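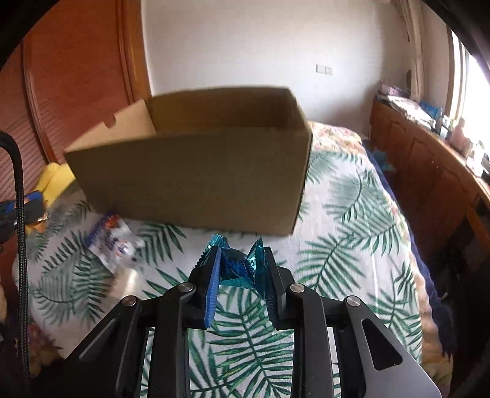

4. Washing and Drying the Sheet Set

Wash the Nalton sheet set before first use.

1. Close all snaps and turn the pillowcases inside out.
2. Wash at 30 °C on a gentle cycle. Keep the load under half full - a queen set needs room to move.
3. Add liquid detergent to the dispenser drawer. Do not pour it directly on the fabric.
4. Tumble dry on low, or line dry in the shade.
5. Remove the fitted sheet while slightly damp and pull the corners square.

Note: Slight shrinkage is normal in the first wash. The fitted sheet is cut for mattresses up to 13 inches deep.

Caution: Do not use chlorine bleach. Do not iron over the elastic.

For stains, see Section 5. Replacement snaps are sold as part 234.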